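월콤, 바닥 정리 서비스 ‘회색 카펫의 날’ 5월 시작
책상 위는 고객이, 바닥은 월콤이

사무 공간 정리 업체 월콤(Wallcombe)이 5월부터 카펫 바닥만 전담하는 정리 서비스 ‘회색 카펫의 날’을 운영한다. 책상과 서랍은 건드리지 않는다. 서랍 속 사정까지 알고 싶지는 않다는 것이 현장 직원들의 일관된 의견이다.

회색 카펫은 사무실 바닥재로 오랫동안 사랑받아 왔다. 정확히 말하면 사랑받았다기보다 불평을 적게 들었다. 커피 자국에 너그럽고 먼지에는 더 너그러우며, 검은 물건을 내려놓으면 다음 분기까지 눈에 띄지 않는다. 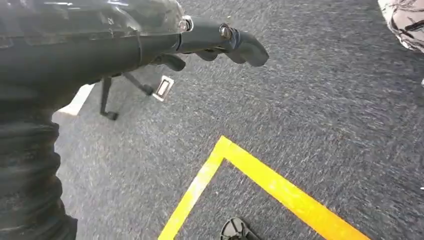 월콤이 지난 시범 운영에서 방문한 사무실은 39곳이다. 이 가운데 11곳에서는 담당자가 “우리 바닥에는 아무것도 없다”고 장담했고, 직원들은 그 말을 정중히 들은 뒤 상자를 더 가져왔다. 가장 자주 나온 것은 주인을 잃은 꼬리표와 다리 달린 받침대류였다. 어디에 쓰던 것인지 물으면 대체로 옆 부서를 가리켰다.

양화영 월콤 대표는 “바닥은 임대료를 가장 많이 내고 관심은 가장 적게 받는 면적”이라며 “잠깐 내려놓은 물건이 그 자리에서 정년을 맞는 일은 줄여 보려 한다”고 말했다.

작업은 오전 중에 끝난다. 바닥의 물건을 치울 것, 둘 것, 물어볼 것으로 나누고, 짧은 털 카펫의 결을 따라 청소기를 돌린 다음 남길 물건을 제자리에 놓는다. 물어볼 것은 이틀간 보관한다. 그 안에 답이 없으면 책상 위로 올려 드린다. 그때부터는 월콤의 소관이 아니다.

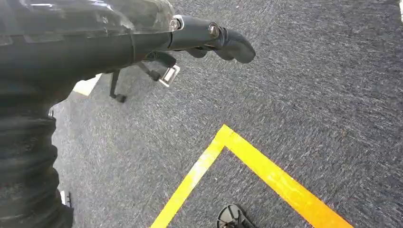

이용 안내

대상: 카펫이 깔린 200㎡ 이하 사무실 및 작업실
방문일: 매주 월요일
준비물: 없음. 당일 아침에 급히 치워 두지 않아도 된다.
문의: 월콤 홍보 담당 주경태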